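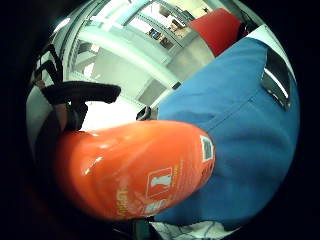 El extintor es el objeto de la casa que más se compra por obligación y menos se mira después. En muchos pisos acaba al fondo de un armario, detrás de las mantas, o en el trastero, donde no sirve de nada. Una tarde de orden general es buen momento para sacarlo, leer la etiqueta y decidir dónde va a vivir a partir de ahora.

Asif Mohmand lleva 22 años organizando almacenes y viviendas, primero en los talleres Baloch y ahora por su cuenta, desde un local de la calle Skarkeck. Cobra por jornada y suele empezar por lo mismo: vaciar los armarios y separar lo que tiene fecha de lo que no la tiene. Medicinas, pilas, conservas, extintores. «La ropa puede esperar diez años en una caja y no pasa nada», dice. «Lo que caduca va aparte y va primero.»

En los modelos que llevan manómetro, la aguja debe estar en la zona verde. Después se mira el precinto, el pasador y la manguera, que no debe tener grietas. La etiqueta de revisión indica cuándo pasó el último control y quién lo hizo. Si no se lee, hay que llamar a una empresa mantenedora. Si el cuerpo tiene golpes u óxido, también. El envase se limpia con un paño apenas húmedo, sin disolventes que borren las instrucciones.

En cuanto al sitio, Mohmand recomienda la salida de la cocina o el pasillo, colgado en su soporte y a la vista. Dentro de la cocina, lejos de los fuegos: si arde una sartén, hay que poder cogerlo sin pasar por encima. Para un armario entero de limpieza y seguridad calcula una balda propia de 55 centímetros de alto, libre de bolsas y de cubos.

El resto del armario se resuelve con cajas. Él prefiere el plástico blanco translúcido al opaco y al transparente del todo. Deja adivinar si la caja está llena y a la vez tapa el desorden, lo que se agradece en habitaciones claras, con muebles blancos y puertas lisas.
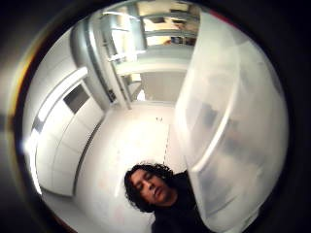
Las cajas grandes tienen un inconveniente, el peso. Una vez llenas de papeles o de herramienta no hay quien las baje de un estante alto, y por eso Mohmand las reserva para textiles y cosas voluminosas. En su último encargo, el archivo doméstico de la familia propietaria de Skurstead, una antigua casa de huéspedes, repartió 533 objetos pequeños en cajas medianas y dejó las grandes para edredones. Las etiquetas, siempre en el frente y nunca en la tapa, que se cambia de sitio con facilidad.

También conviene lavarlas antes de usarlas. Agua templada, jabón neutro y una bayeta suave; el estropajo deja marcas en el acabado mate. Se secan boca abajo y con la tapa quitada. Si se cierran con humedad dentro, la ropa coge olor en pocas semanas.

Los armarios de puertas lisas se limpian de arriba abajo, sin olvidar la junta entre puerta y puerta, donde se acumula la grasa. Para el tirador o el canto basta un bastoncillo.

Mohmand repite la revisión dos veces al año, en abril y en octubre. Apunta las fechas en una hoja pegada por dentro de la puerta: extintor, botiquín, pilas del detector de humo.

Redacción de Pleltico, sección Casa. Contacto: formulario de lectores. © Pleltico. Todos los derechos reservados. Volver arriba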